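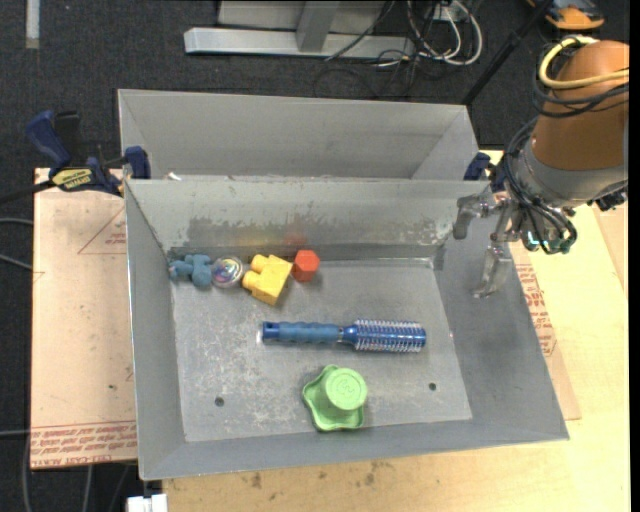

4. Setting Up the Lost Property Module

The Lost Property module of Hasetti Front Desk keeps a record of every item handed in at your site, from the moment it reaches the counter until it is claimed, donated or thrown out. Most sites take in a mix of valuables and small odds and ends. A hairbrush, a yellow building block and a little toy figure can share one metal bin, but each still needs its own record if a visitor is going to get it back. Set up your locations and categories before you enter the first item, as changing them later means editing records one at a time.

You need a Manager login for sections 4.1 to 4.3. Desk staff can do everything in 4.4 and 4.5.

4.1 Adding storage locations

1. Open Settings and choose Locations.
2. Select Add Location.
3. Type a short name. This name prints on the tag, so keep it under 20 characters.
4. Choose a type: Bin, Shelf, Cabinet or Safe.
5. If the location locks, check the Locked box and pick the staff who hold a key.
6. Select Save.

Repeat for each location. Put a printed label on the bin or shelf itself that matches the name on screen exactly. "Bin 2 Front" and "Front Bin 2" are two different places as far as the search is concerned.

Note: A location cannot be deleted while it has open records. Move the items first, or mark the location Inactive to hide it from desk staff.

4.2 Choosing categories

The module comes with a basic list: Clothing, Bags, Keys, Phones and Electronics, Jewelry, Documents, Toys, Personal Care, Other. You can rename any of these except Documents and Other.

1. Open Settings and choose Categories.
2. Select a category to edit it, or Add Category to make a new one.
3. Set the holding period in days.
4. Choose what happens when the period ends: Donate, Discard, Return to Owner by Mail, or Ask Manager.
5. Select Save.

Caution: Local rules may set a minimum holding period for cash, jewelry or identity papers. Check these before you shorten any period. The software does not check them for you.

Keep the list short. If desk staff have to scroll, they will pick Other — and a search in Other is slow for everyone.

4.3 Setting the number range

Every item gets a tag number. A new site starts at 2,000 unless you change it. If you are moving over from a paper log, start above your last written number so that old and new tags do not overlap. The Ulgate site, for example, closed its paper book at 2,955 and set its first tag to 3,000.

1. Open Settings and choose Numbering.
2. Type the first number.
3. Select Lock Range.

Caution: Lock Range cannot be undone by a Manager. If you entered the wrong number, contact support before anyone creates a record.

4.4 Logging an item

1. From the desk screen, select New Item.
2. Choose a category.
3. Type a description. Give the color first, then the kind of thing, then any marks: "blue brush, round".
4. Enter where the item was found and the time. If the finder does not know, leave the time blank. Do not guess.
5. Choose a location.
6. Select Print Tag, tie or stick the tag to the item, and put it away.

For very small items, use a clear bag and stick the tag to the bag. Items found together, such as a set of keys and a glove, get separate tags. Use Link Items to join the records.

Note: Leave one detail out of the description and enter it under Private Mark. Staff can ask a caller about it to confirm a claim.

Wet clothing and open food should not go into storage. Log them under Other, choose No Location, and follow your site's own rules.

4.5 Releasing an item

1. Search by tag number, category or color.
2. Ask the visitor to describe the item before you bring it out.
3. Compare the answer with the record and the Private Mark.
4. Enter the visitor's name and phone number.
5. Select Release and have the visitor sign on the pad.

If the pad is not working, select Paper Signature. The record stays amber until a scan is attached.

If two people claim the same item, select Dispute. This locks the record, and only a Manager can open it again. For tag printing problems, see section 7.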